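Filed under: Kitchen Notes, Small Jobs

The Great Chopstick Sort

Our shared kitchen on the second floor has been getting its summer going-over, and I volunteered for the drawers (my own fault, I like drawers!). Most of it went quickly. The tea towels got folded, the lids found their pots, and then I got to the chopsticks, which had been multiplying in there since before the Munshi supper club moved in.

Some came from takeout nights, some from the big noodle evening in June, and a fair few were still in the store packaging. So the plan was to get them all out on the counter by the tiled wall, lose the plastic, and stand the keepers up in the clear holder where people can find them without rummaging.

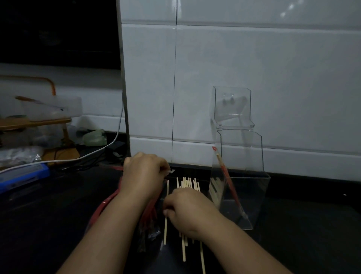
I like doing this by feel. If you run your fingers along plain wooden ones you'll catch the rough spots right away, and anything splintery goes straight in the craft box for Jabari Lukumay, who uses them as plant stakes for his chili seedlings. Warped ones go the same way. Try rolling them on the counter and the bent ones wobble like mad.

A few requests now that it's tidy. Please let chopsticks dry all the way before they go back in the holder, tips up. Wood stays damp longer than you'd think, and I've scrubbed enough gray fuzz out of the bottoms of things to last me a while. Colored ones can share the same holder, but try to keep the pairs together!

Next up is the spice shelf, where I have already spotted 5 open bags of star anise. If one of them is yours, put your name on it before I get there with my jars.

2 comments | 200 shares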